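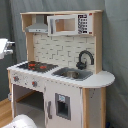 Tetteh Sarpong wrote in to ask whether the Dromura is worth hiring for people who have never programmed anything, and whether the tasks that come with it hold your interest once the first afternoon has worn off. He also wanted to know if it was loud, and I'm glad he did, as I had clean forgotten to mention it last time.

So, Tetteh, the short version is yes, mostly yes, and not very. The long version is the rest of this page, and I'm afraid it is rather long, because I have been living with the thing through most of August and have grown fonder of it than I expected to.

For anyone arriving fresh, the Dromura is an arm you can hire by the month from Punow, with a folder of household tasks set out in order of difficulty. Nearly all of them take place at a child's play kitchen, which you find for yourself or add to the hire. You guide the arm through a job by hand, it records what you did, and then you sit back with a cup of tea and see what it makes of your teaching. There are 31 tasks in the folder. I have got through 19 of them, some very happily and a couple through gritted teeth.

Reaching under the top shelf

The folder calls this one "high and narrow", and it comes much earlier than I would have put it. The arm comes in from the right, over the worktop, and bends towards the microwave, and you have to keep it well clear of the tap on the way. Look for the round housing near the tip with the blue light glowing in the middle. I've become quite attached to that light, silly as it sounds.

The oven door is hanging open with its handle along the top edge, and I'd suggest you get used to working with it like that, as a good many of the tasks begin or end with the door down. The little grey hooks on the back panel belong to a later exercise, and I have not been brave enough to try it yet.

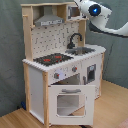

How it was to teach

Guiding the arm by hand is the best part of the whole package. It moves with you quite willingly, a bit like helping someone into a coat, and after three or four goes I had stopped thinking about the joints altogether. My sister tried it one evening with no instructions whatever and was moving a cup from one side to the other within ten minutes — she has asked after it ever since!

The software is a bit plainer. It does the job, but saving a task takes you through more screens than it should, and the names it gives your recordings are no help at all when you come back to them a week later. Give each one a proper name straight away, or keep a notebook beside you as I do.

As for the noise, it makes a soft whirr, something like a desk fan on its low setting, and I could hear the radio over it perfectly well. I wouldn't run it next to a sleeping baby, but I would happily run it in the next room.

The bowl in the sink

My favourite of the lot, and the one I'd show to a doubtful visitor. A round steel bowl sits in the sink with the tall tap arching over it, and the arm has to find a way to the rim from the side where there's a bit of room. It took me around 80 tries before I was content with it, which I say to cheer up anyone who has got to try number twelve and is feeling low.

If you are buying your own kitchen for this, do choose one with a sink that is properly set into the worktop. The rounded end on the right is pleasant to have as well, being a handy spot to put things down.

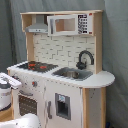 Hiring, and a few odds and ends

Punow asks for a minimum of 3 months, which seemed a long time when I signed and seems rather short now. The arm comes in one large box with the clamp and cables packed separately in a smaller one, so do check that you have both before the driver leaves. The printed guide is clear, though it sends you to the wrong page for the clamp, and you want the fold-out sheet at the back.

I also had the Arker grip pads sent along with mine. They are an extra, and for smooth metal things I think they are worth having, though I would leave them off for anything soft.

I'm hoping to start on the hooks next, and then the drawer tasks if I can borrow something with drawers. If you have hired a Dromura yourself and have found a quicker way through the saving screens, do please leave a note underneath.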